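Omuvitz S2 stringing machine – long-term review
14 shares | 6 comments

The Omuvitz is a tabletop drop-weight stringer with a six-point mount. I have run it since July on my own rackets and those of two doubles partners, 80 frames in all.

Tension holds well. Set to 11 kg, it read within 185 g on a calibration scale across a full bed, and most of that error came from my leaving the bar off level. The fixed clamps are the weak part – they slip on thin polyester until the jaws are cleaned with alcohol. Allow an hour per racket at first.

The base has no rubber feet and creeps on a smooth counter. A cork mat cures it. Recommended for club players who restring monthly.

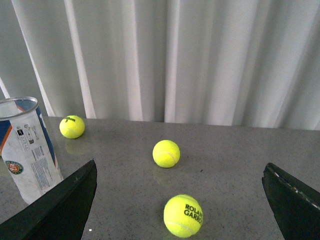
Thomas Cattaneo: My clamps slipped too, even after cleaning. A quarter turn on the jaw screw fixed it.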